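Pre-Purchase Inspection Checklist, Bin-Picking Cell
Site: Pravine workshop
Quote under review: Gandis, arm plus gripper package, with Plarnach software
Status: open, not recommended for signature yet

1. Quote covers everything needed to run on day one
Result: NO
The price covers the arm, the gripper and a year of software. It leaves out guarding, the table, spare fingertips and freight. I have asked twice for a single number with all of it in and got two different PDFs.

2. Emergency stop within reach of the operator
Result: PARTIAL
One stop is included. We need a second at the loading side. Gandis calls this an "option." I would call it part of the cell and have put it back in the budget as such.

3. Risk assessment supplied
Result: NO
We got a template with somebody else's site name in the footer. Returned.

4. Payload and reach match our parts
Result: YES, on paper
Heaviest part we handle is well inside the stated payload. The reach figure is measured to the wrist, so take off whatever the gripper and its mount use up.

5. Cycle time demonstrated
Result: NO
The brochure says 12 picks a minute. The best run we were shown managed 4, with a person standing by. The payback sheet uses the brochure figure. Redo the payback sheet.

6. Cable and hose routing
Result: FAIL as trialed
Anything hanging off the arm gets pulled sooner or later. Ask for a proper dress pack and have it priced as a line item. Check clearance at full wrist rotation, both directions, before accepting.

7. Bin and fixture
Result: FAIL as trialed
Spring clamps are fine for a trial and nothing else. Budget for a bolted fixture. Tape marks on the table do not count as a locating method either, whatever the Gil integration notes say.

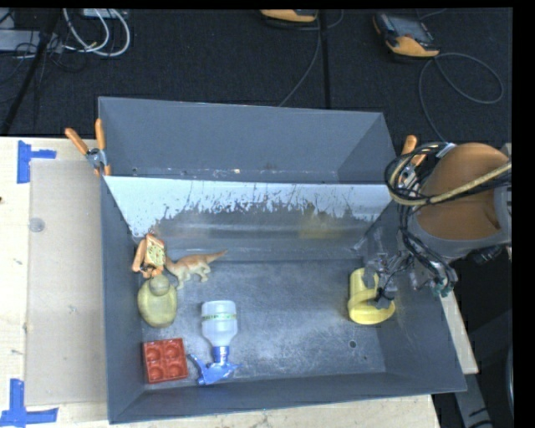 8. Mixed parts
Result: UNPROVEN
The sales pitch rests on the gripper handling odd shapes and shiny surfaces. Fine, then let them put it in the acceptance test: our parts, our bin, 584 picks in a row, misses logged by us. A grab bag of toys and a bottle tells me very little about machined housings in oil.

9. Bin wear
Result: COMMENT
Scuffing on the floor and sides will change how the bin looks to a vision system. Plarnach says the software copes. Get that in writing, or add replacement bins to the yearly running cost.

10. Pendants and loose equipment off the floor
Result: FAIL
Hooks are cheap. A replacement pendant is not – and it is excluded from the warranty (page 42, small type).

11. Spares and lead times
Result: NO
No lead time given for gripper fingers. Do not accept "ex stock" without a warehouse location.

12. Training
Result: PARTIAL
Two seats included, at their site, travel on us. We run two shifts, so this is short by at least two people.

Inspector's comment: hold the deposit. The October discount has been offered before and I expect it will be offered again. Items 1, 3, 5 and 8 must be closed before this goes back for approval. Items 6, 7 and 10 can be closed at install, provided the money for them is in the budget now.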